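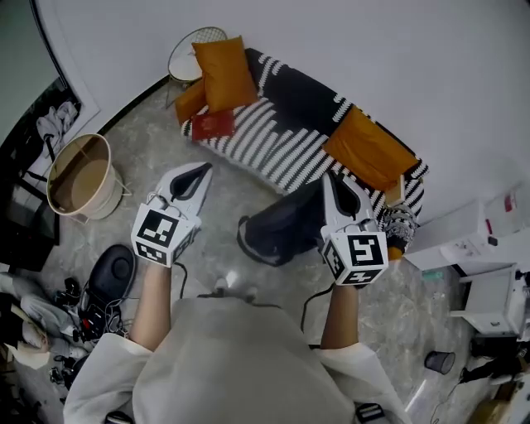

Wirora is back with a new miniseries, and I read the first two issues on Tuesday. Rajkumari Kaushik is writing and Andor Rácz is drawing, the same pair who did the Flendanville one-shot. Rácz still does the best clothes in comics. The courier wears a loose gray top with sleeves that flare wide at the white cuffs, a lot like the one at the start of this post, and he draws every fold of it even in the small panels.

The story picks up after the flood. Zukthorpe has 2000 people left and one working radio, and the courier has to carry a message out on foot. Issue one is mostly walking. I liked that – the old series never slowed down. 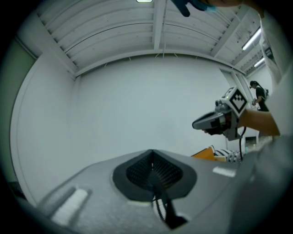 Issue two

Marina Tsakiris takes over the colors here and everything goes darker. There is a 20-page chase through the Kocsis tunnels with almost no dialogue. I lost track of who was where twice and had to page back. The last scene, with the brother, is good enough that I'll keep buying.

My shop had the regular cover only. The variant by Aishwarya Pillai is numbered, and a friend got 676.
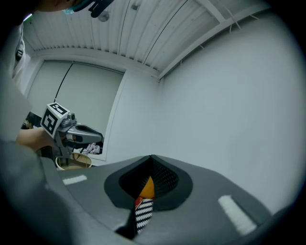

Filed under: Comics, Reviews

Next up is the Ferenc Szekeres collection, which I have been reading a chapter at a time before bed. I should have a post on it in January.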